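Hospitality and Events Coordinator, Brophy Terrace
Wurkcombe Cultural Centre

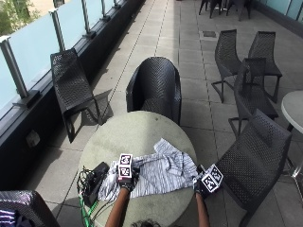
The Wurkcombe Cultural Centre invites applications for the position of Hospitality and Events Coordinator. This is a permanent part-time role of 20 hours per week, including some evenings and weekends. The successful applicant will report to the Manager, Visitor Services, Orla Moynihan.

About the Centre
The Centre provides exhibition, performance and meeting spaces for residents of Wurkcombe and the Lultitberg district. Brophy Terrace is offered for hire to community groups, local businesses and private parties. The Centre also runs its own season of talks and small concerts, which opens each January.

Duties
The Coordinator will:
respond to hire enquiries and prepare quotes and booking agreements
meet with hirers to confirm room layout, catering and access needs
prepare staff rosters and supervise a casual team of 7
open and close the venue for evening functions
keep stock records for linen, glassware and furniture
arrange repairs and cleaning with outside contractors
report incidents and hazards in line with Centre policy

Selection criteria
Essential
Experience in coordinating functions or events in a public venue
Clear written and spoken communication
Ability to supervise casual staff and resolve complaints calmly
Current first aid certificate, or willingness to obtain one
Desirable
Experience with the Hivby booking system
Responsible service of alcohol certificate
Knowledge of a community language other than English

Conditions
Appointment is subject to a satisfactory police check and a probation period of 13 weeks. The role involves lifting and moving furniture, and regular use of stairs. Evening and weekend hours attract penalty rates under the Centre's enterprise agreement. Staff parking is available behind the building.

How to apply
Applications must include a covering letter of no more than two pages, a current resume and the names of two referees. Applicants should address each of the essential criteria. Please quote reference number 623 in all correspondence.

Applications close at 5 pm on May 26, 2023. Late applications will not be accepted.

Enquiries about the role may be directed to Orla Moynihan. Applicants who need adjustments to take part in the selection process should contact Mohsin Hashmi, People and Culture, through the Centre's front desk.

The Centre is an equal opportunity employer and welcomes applications from people of all backgrounds. Only shortlisted applicants will be contacted for interview.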